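Short thread on whether machines can do the laundry yet. Scope: everything after the drum stops. Washing was automated long ago. Hanging, folding and sorting were left to people.

Most published laundry figures are for folding a flat towel on a clear table. Useful as a baseline. A towel has four corners, one layer and no sleeves.

A shirt on a hanger is a harder job. You have a rigid part, a soft part, and two shoulders that must end up on the right side of the rigid part. Both arms are busy throughout, so neither is free to tidy a stray collar.

Two arms, plastic hangers, ordinary clothes:

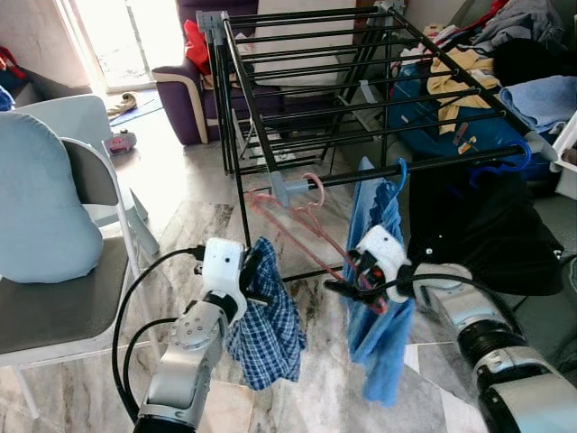
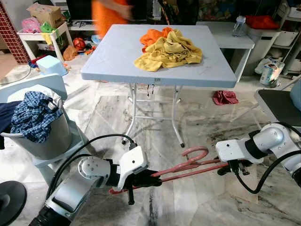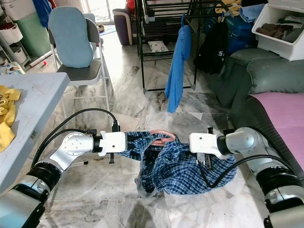

The grippers are rarely the limit. Two fingers will pinch cotton all day. The trouble is knowing where the rest of the cloth has gone once you lift it.

Zakitz quotes 100 hangers without a drop. Read the small print – same hanger, same shirt, same starting pose. Prirarmont's log from the Skeltville trial is duller and more use to me: 3,128 attempts, 314 of them stopped by a person. It also lists the cause of each stop.

What I would like to see reported: time per garment, stops per 100 garments, and who untangles the pile beforehand.

My answer for now: yes to single steps, no to the whole basket. I would still not leave one alone with a fitted sheet.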